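Dual-arm planner stalls in sim bedroom

hinds_40 — 23:30
Sarkex planner hangs on every replan once both arms are up near the nightstand. Timeout is 30 seconds. It uses all 30, then returns the start pose, like a cat bringing back nothing.

greltgate
Collision margins. Halve them.

fidham574
Please don't. Halved margins are how I learned what my wrist mesh weighs. Check whether the camera transform is level first.

greltgate
The planner doesn't read the camera.

fidham574
It does if you build the octomap from it.

hinds_40
I do build it from that. Ugh. Dumping the head view now, margins untouched.

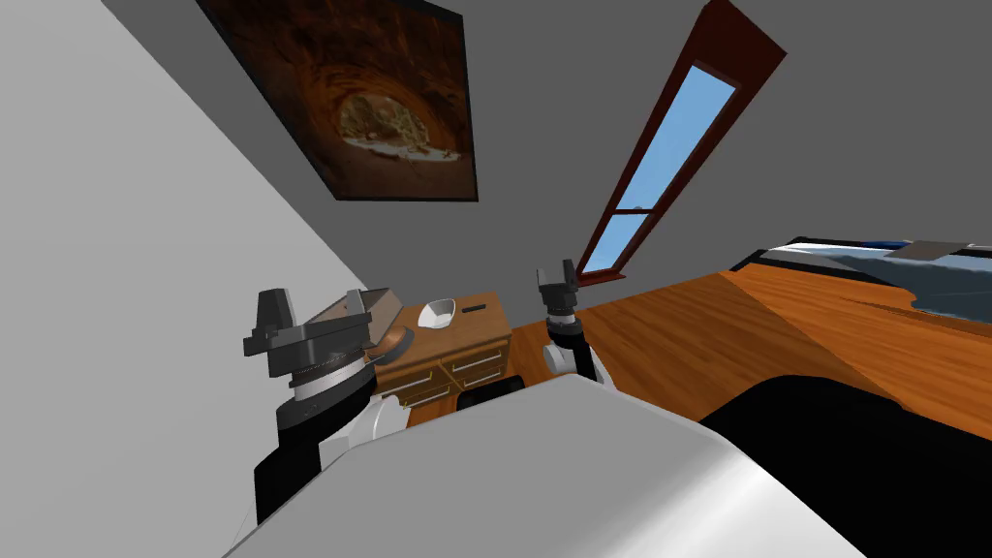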